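Forum Maison & Linge > Entretien > Plier, ranger, trier
Publié le mardi 21 juillet 2020 par plorine

Nous utilisons des cookies pour mesurer l'audience du forum. Accepter | Paramétrer

**plorine**
Bonsoir à toutes et à tous ! Je reviens avec mes histoires de chiffons, pardon d'avance pour la longueur. J'essaie de prendre l'habitude de plier au fur et à mesure, un tissu à la fois, et de laisser les autres de côté tant que le premier n'est pas fini. La serviette bleu canard est pliée, posée sur l'orange, et le violet attend dans le panier blanc ajouré. Reste le blanc, toujours en tas au milieu !

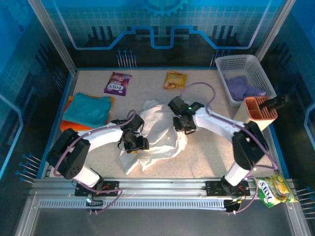 Celui-là, je le garde toujours pour la fin, parce que je ne retrouve jamais les coins (ma mère les attrapait les yeux fermés, je n'ai pas hérité du don). Vous commencez comment, vous ? Par un bord, ou vous secouez tout ?

**langlois_76**
Bonsoir Plorine ! Moi je secoue, un grand coup, et je pose à plat. Par contre j'enlèverais les sachets de bonbons et le pot à crayons avant de commencer, il te faut toute la table.

**Kerstin Ackermann**
Pas d'accord avec Langlois — secouer, ça va pour un drap, mais un tissu souple retombe n'importe comment. Je cherche d'abord un bord bien droit, je le lisse avec la main et je ramène le reste dessus. J'ai appris ça en février chez Drudier, à l'atelier linge de Kavville, et je n'ai plus changé.

**plorine**
Merci Kerstin, le bord droit me parle bien ! Je vous remets le blanc de plus près, il y a justement un côté qui s'y prête.
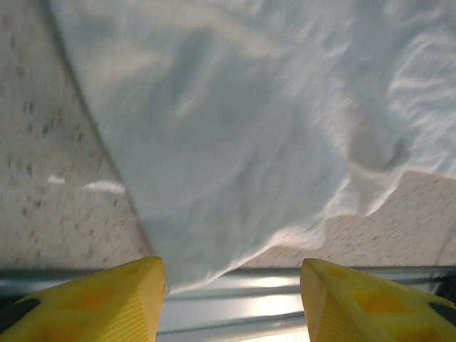

Le tissu blanc vu de près : bord presque droit à gauche, encore des plis à droite.

**langlois_76**
Bon, je reconnais que le bord de gauche donne envie de partir de là. Mais les vaguelettes en haut à droite, je les secouerais quand même, on ne me changera pas !

**Kerstin Ackermann**
Du plat de la main, Langlois, en partant du bord, et doucement. Plorine, tu nous raconteras ?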